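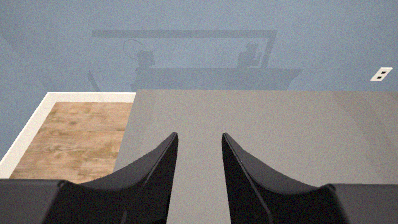
Keeping a Workbench Top Flat, Clean and Usable

A bench top takes more abuse than anything else in a small shop, and most of the damage comes from leaving things on it. Glue dries, cans leave rings, and a screw under a board puts a dent in both. The tips below are the ones I use in a one-car garage, plus a few sent in by readers.

Clear it at night

Put everything away before you turn off the light, even if you plan to pick up the same job in the morning. If you have parts that must stay together, put them in a shallow tray and move the tray to a shelf. Yvonne Penrose wrote to say she uses old baking sheets for this and slides them into a rack made from scrap strips. I tried it with two sheets and have since added four more.

Glue drips

Leave yellow wood glue alone until it turns rubbery, then lift it with a plastic scraper. Wiping it while wet spreads a thin film that will show up later under stain. If it has already gone hard, lay a damp rag on the spot for twenty minutes and scrape again. Epoxy does not respond to water. Pare it off with a sharp chisel held flat, bevel up, and take it slowly.

For glue-ups, cover the top with freezer paper, shiny side up. Wax paper works but tears when you slide a clamp across it.

Oil and grease

Sprinkle cat litter or baking soda over a fresh spill and leave it overnight. Sweep it up and repeat if the spot is still dark. On bare wood you will probably be left with a shadow, and sanding it out is rarely worth the trouble. Painted tops clean up with dish soap and warm water.

Oily rags should be spread flat outdoors to dry, or kept under water in a metal can with a lid. Do not leave them in a pile. Linseed oil rags can catch fire by themselves.

Checking for flat

Lay a straightedge across the top in several directions, including both diagonals, and look for light under it. Mark the high spots with pencil. A hand plane set fine will take them down faster than a sander, and a sander tends to dig into the soft areas. Check again in February or whenever your heat has been running for a while. My own top moves enough over the winter that a drawer underneath starts to bind.

If the bench rocks, look at the floor before you blame the legs. Garage floors slope toward the door. Cut a shim from hardwood or screw in leveling feet - the kind with a lock nut, or they will work loose.

Finish

I use two thin coats of wiping oil and then paste wax. The wax keeps glue from sticking and takes five minutes to renew. Do not use a wax or spray that contains silicone, as it gets onto your work and causes small craters in varnish. Skip high gloss finishes too. They are slippery, and they throw glare from an overhead light straight into your eyes.

A sheet of hardboard cut to the size of the top makes a good cover for messy work. Hold it with a strip of wood along the front edge and no nails, so you can flip it over when one side is worn out.

Small things

Keep a bench brush on a hook at the end of the bench. Compressed air only moves the dust to another shelf.

Drill over a scrap block, every time.

Heike Kettler sticks a length of measuring tape along the front edge of her bench for rough measurements. Mine is set back a little from the edge, where clamps do not chew it up.

Put a magnet in a plastic bag before you sweep it through sawdust for lost screws. Turn the bag inside out over the jar and they drop off.

Replace the vise jaw liners when the leather goes hard. Contact cement holds the new ones well enough, and an old belt is usually thick enough to use.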